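Why I quit bolting things together and learned to love the pretend kitchen

March, by Desmond Schumacher

Print this page | E-mail this to a friend

I have a gripper in my shed that cost me a whole winter, and I'd like to make the case that you shouldn't build one. Not first, anyway. I know how that sounds coming from a bloke with 281 browser bookmarks about stepper motors.

Our shared workshop in Turadberg has a pretty firm culture on this stuff. You learn by making. You cut metal, you let the smoke out of a motor driver, you swear, you order another one. I've believed in that my whole adult life and I still believe in it for bookshelves and go-karts. For robot arms that are meant to pick things up in a kitchen, I've changed my mind, and I've had some fairly spirited arguments at the tea urn about it (hello, Gerardo).

My first arm was called Gavex, after a sticker on the toolbox it lived in. Gavex had 12 servos, a belt drive I was very proud of, and a habit of sagging whenever the room warmed up. I spent so long chasing that sag that I never got to the bit I cared about, the grasping. When I finally did the sums on parts, it came to 3,627 dollars, and the arm had never lifted so much as a teaspoon. Gerardo Piras, to his credit, never said a word. He just offered me the good bench so I could take it apart in comfort.

So the next project, Amato, started life entirely on the computer. I borrowed a desk in the workshop's back corner, gave the thing its own Conda environment (after wrecking my main one, twice, don't ask) and set about making a little simulated dining table to practise on. I dropped in a model of a real research arm so I could stop worrying about my own dodgy joints. And it was fun! I honestly wasn't expecting that part. I had the colour of the walls picked before I had a working controller.

The argument I get back every time is that simulation is cheating, that friction in software is a fairy tale and a virtual cup will never slip the way a real one does. Fair enough, it won't. But my real cups weren't slipping either, they were sitting on the bench while I tightened grub screws.
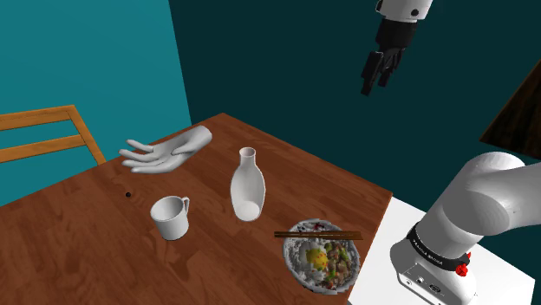

What the pretend table gives you is a reason to think about objects. A white cup with a small handle is a different problem from a bottle with a short neck, and a bowl of rice with chopsticks resting across it is a different problem again. Do you go for the rim? Do you shift the chopsticks first? I'd owned a workshop locker for six years and had never once asked myself those questions, as I was always busy with brackets.

I'm not saying sell your tools. I'm hanging on to mine, and there's a fresh set of bearings in the drawer for when Amato gets a body. I'd just like the workshop to put a decent computer next to the drill press and treat an evening spent there as proper making. Gerardo reckons I'll be back at the lathe before the weather turns. He might be right, but I'm bringing a list of what the gripper has to do this time, and the list comes from the table.

We use cookies to remember your preferences on this site. By continuing to browse you agree to their use.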